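Home Shop Tips: Getting a Desktop Arm to Tidy for You

Filed under: Workbench, Small Automation
Sep 17, 2024

The Clokik is a tabletop arm kit sold by Wavura for home offices and small shops. It picks up small things and puts them where you tell it. I have been running one since July on staplers, tape rolls, glue sticks and other supplies that pile up on a work table. These are the tips I would give a new owner.

Before you start

Clear the table down to the things you want moved. The arm handles a few items with space between them much better than it handles a heap. Leave at least 4 inches on each side of an item so the fingers can come down around it.

Put the base where the cables can move. Run the arm through its full swing by hand with the power off and watch where they pull. Velcro straps work better than zip ties here. You will want to change things later.

Polished stone and glass tops can confuse the wrist camera under a bright overhead light. Turn off the lamp directly above the table and use one off to the side. If you still get missed picks, lay down a plain placemat.

Picking up staplers

Staplers are harder than they look. The cover is curved, the metal is slick, and the weight changes with how full it is.

Grip across the narrow sides, near the middle of the length. Gripping at the tip lets the back end swing down.

Set the grip force to 4 for a plastic desk stapler. The factory setting of 8 is fine for a tape dispenser, but it can squeeze a light plastic cover hard enough to creak.

Take the staples out while you are teaching the arm. Put them back once it has made 10 clean picks in a row.

If you have several staplers, teach each standing position separately. One that is upright needs a different approach from one lying on its side.

Keeping the fingers clean

Paper dust and skin oil build up on the fingers, and the grip gets worse so slowly that you may not notice. Wipe them with a damp cloth once a week and let them dry before you switch on. Skip furniture polish and anything with silicone in it.

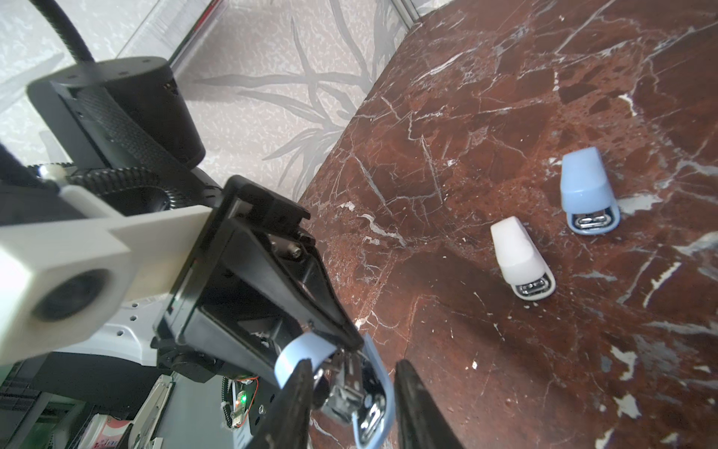 Scuffs on the fingers are normal and don't affect much. Replace a finger if the tip is chipped or if the two no longer meet evenly when closed. Halliday sells a spare pair that fits the Clokik, and the swap takes one small screwdriver.

Is it worth buying?

For a single desk, no. You can put a stapler away faster yourself. It makes more sense for a shared craft room or a classroom supply table, where the same items get left out every day. The Jaltedura add-on tray is worth getting if you go ahead, as its slots keep things spaced for the next pick. The printed manual is thin, so download the longer one from the support page before you unpack.

Csenge Bárány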